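Gripper, week three

Jan 24, 2022

I promised a few of you an update on the hand-held gripper, and then I let the whole holiday go by without writing a word, so pull up a chair because I have some catching up to do!

When I left off, the fingers were still slipping sideways every time I squeezed. Malathi Hegde, who has the bench across from mine at the Sithole workshop, took one look and asked how long my pivot pins were. Too short, of course. I cut new ones at 21 mm (the old ones were 13, what was I thinking) and put the white fingers back together that same evening, with the dark gray tips angled out a bit more than before.

Bottles are what I've been practicing on, mostly because we have plenty of them. A clear plastic one is a good test, I think, with so little weight to it when it's nearly empty and sides that give if you squeeze too hard.
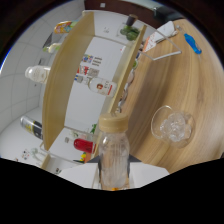

The other half of the job is the linkage, and I'm less happy there. It has a little play in it that I can feel in my wrist, and after an hour or so it gets tiring. The whole thing weighs 265 grams now, which doesn't sound like much until you hold your arm out with it! Malathi thinks I should move the handle back by 12 mm. I'd like to try a softer spring first, and I have one on order from Gesen.

If any of you have built something like this, tell me what you used for the tips. Mine are already getting shiny on one side, and I have only enough material left for one more pair.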